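Aus der Werkstatt: Beschaffungsplan für die zweiarmigen Arbeitsplätze

Stand 24.01.2025, zusammengestellt von Keabetswe Lekota

Viele Kolleginnen und Kollegen haben gefragt, wie es mit den neuen Arbeitsplätzen weitergeht. Im Februar müssen wir die Bestellungen abgeben, deshalb fasse ich den Stand zusammen. Für die Übersicht danke ich dem Einkauf, der mir alle Angebote noch einmal erklärt hat.

Wir haben zwei Angebote für die Greifer bekommen. Sternix verlangt 618 Euro pro Paar Greiferfinger, Verschueren 504 Euro. Der Unterschied sieht klein aus, aber bei Sternix sind die Adapterplatten schon dabei, und bei Verschueren müssen wir diese selbst fräsen. Ich habe die Arbeitsstunden in der Tabelle eingetragen, damit man beide Preise richtig vergleichen kann. Mein Vorschlag bleibt Sternix. Wer anderer Meinung ist, soll mir bitte schreiben, bevor die Bestellung hinausgeht.

Bei den Kabeln haben wir im letzten Jahr zu wenig geplant. Die Leitungen zu den Handgelenken bewegen sich bei jeder Aufgabe mit und sind ein Verschleißteil wie die Finger auch. Ich rechne jetzt mit 60 Stück auf Lager, dazu Kabelbinder und Stecker. Zidodow liefert in kurzer Zeit, aber erst ab einer Menge von 100 Stück gibt es den besseren Preis. Ob wir mit der Nachbargruppe zusammen bestellen können, kläre ich noch.

Ein eigener Posten sind zum ersten Mal die Gegenstände, mit denen die Roboter arbeiten. Bücher sind billig, aber sie haben verschiedene Dicken und weiche Umschläge, und die Ecken werden schnell rund. Für das Bücherregal möchte ich von jedem Titel ein zweites Exemplar kaufen, in derselben Ausgabe. Eine andere Ausgabe ist meistens auch anders groß, und dann passen die alten Aufnahmen mit den neuen nicht mehr gut zusammen.

Die Arbeit mit Büchern und Regal:
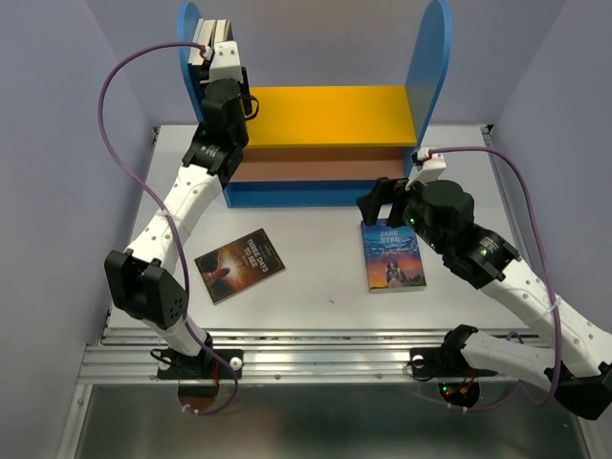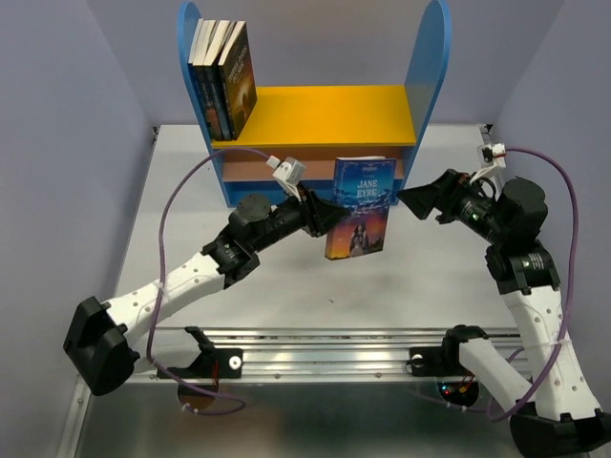
Aus der Sicht am Greifer, mit „Jane Eyre“ zwischen den beiden Fingern:
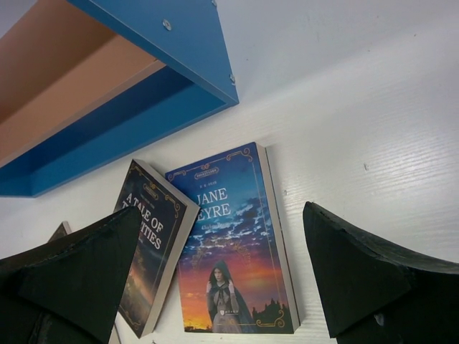
Wartung und Software

Der Vertrag mit Zastov läuft weiter, der Preis ändert sich nicht. Neu ist, dass Ersatzmotoren für die Gelenke extra berechnet werden. Ich habe dafür eine Reserve vorgesehen, sie steht in der Tabelle unter „Antrieb“. Bitte meldet defekte Teile mit Platznummer und Datum, auch wenn ihr sie selbst repariert habt. Ohne diese Meldungen kann ich den Bedarf für das nächste Jahr nur schätzen.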